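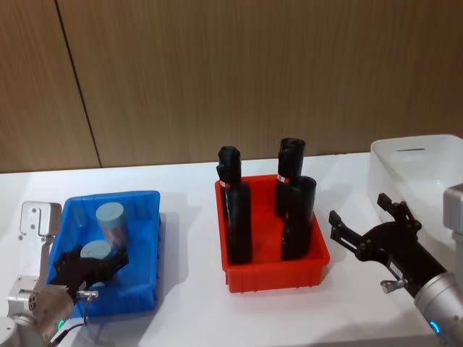

*Figure 1. Two-arm sorting station with blue, red and white bins. The left gripper is in the blue bin.*

# Are Machines Ready for the Chores? A Report on Small-Item Sorting

Submitted 9/11/21
Clallenton Technical College, Applied Automation Stream

## 1. Purpose

This report considers whether a two-arm machine can take over a chore that is done by hand in most homes and shops: putting small items into the right bins. The question was set by the college as part of the Plekwood project, which looks at ordinary work in kitchens, laundries, stockrooms and repair counters. Other groups in the project examined folding and wiping. Our group was assigned sorting.

The report is written for readers who may be deciding whether to spend money on such equipment. It does not cover the design of the arms or the software that runs them.

## 2. Background

Sorting is seldom listed as a job in its own right. It is part of putting away groceries, tidying a workbench, clearing a returns shelf and closing a till area at the end of the day. A person doing it gives little thought to how an object is picked up. The hand adjusts to a lid, a tube or a jar without any plan being made.

Factories have used machines for similar work for many years, but under strict conditions. Parts arrive facing the same way and at a known spacing. Homes and small shops offer neither. Goods lean on one another, tip over and end up with the wrong side facing out.

Hartono, a hardware and housewares shop that agreed to advise the project, supplied a record of its own sorting work for November. Staff handled 1,404 small returned or misplaced items in the period. The shop regards this as light work that nonetheless takes people away from customers. It told us that a machine would be of interest only if it could be left alone while it ran.

## 3. Method

The task was kept simple. Small cylindrical items were placed in open plastic bins on a white tabletop, and the arms were asked to take them out or move them from one bin to another. The bins differed in colour so that instructions could be given plainly and results could be checked at a glance.

An attempt was counted as complete when the item had been lifted, carried and released in the correct bin with no help from a person. An item dropped on the table was counted as a failure, even if the machine later recovered it. We made 340 attempts over the course of the project. The same starting layout was not repeated exactly, as this would have made the test easier than the work it was meant to stand for.

For comparison, members of the group carried out the same moves by hand, one item at a time.

## 4. Results

Of the 340 attempts, 228 were completed without help. This is a little over two-thirds. The hand trials had no failures.

The failures were not spread evenly. Items standing upright with clear space on both sides were handled well. Most of the difficulty came from three conditions:

- items lying down or leaning against the side of a bin
- items standing so close together that a finger could not pass between them
- items near a corner, where the wall of the bin blocked the approach
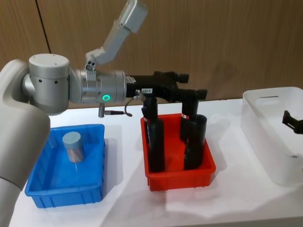 The depth of the bin also mattered more than we had expected. A finger must travel down past the rim, close on the item and come back up without catching the wall or the item beside it. On an open tabletop, a small error in position can be forgiven. Inside a bin, the same error often ended the attempt. In 12 cases the machine lifted the correct item but knocked over its neighbour on the way out. These were counted as complete under our rules, although a shopkeeper might reasonably disagree.

Speed was a second concern. The arms were slower than a person in every trial we timed. We do not consider this a serious fault in itself. A dishwasher is slower than a person at the sink, and households accept it since the time is no longer theirs. The comparison holds only if the machine can be trusted to finish, and at present it cannot.

## 5. Discussion

The use of two arms was of less benefit than the project plan had assumed. In principle, one arm can steady a bin while the other reaches in, or both can work on separate bins at once. In our trials the arms mostly took turns, as the controls were set to keep them well apart. A closer form of teamwork is likely to be possible, but we did not test it.

It should also be said that our items were favourable ones. They were firm and of a regular shape. A drawer in a real kitchen contains bags, lids, cords and things that have no proper place at all. Hartono's returns include boxes that have been opened and badly closed. Our completion rate should not be taken as a guide to how the machine would perform with such goods.

Cost was examined briefly. Grukero, the supplier approached for a quotation, would not give a price for home use and offered only a yearly lease for business premises. On the volume of items reported by Hartono, the lease would cost more than the staff time it replaced. The balance may shift for a larger store with night hours, where slow work does no harm.

There remains the matter of preparation. Before each session a person had to set out the bins, check that they were within reach and confirm the instructions. For a short session this took longer than doing the sorting by hand - a point that trial results on their own do not show.

## 6. Findings and Recommendations

The group finds that the machine can do part of this chore under favourable conditions, and that it is not yet suitable for unattended use in a home or small shop.

We recommend that the next group in the Plekwood project:

1. Repeat the trials with shallower bins, to learn how much of the difficulty is due to the walls.
2. Include soft and irregular items from the first session.
3. Record preparation time as part of every trial.
4. Count a disturbed neighbour as a partial failure.

Hartono has indicated that it would be willing to provide a sample of real returns for this work.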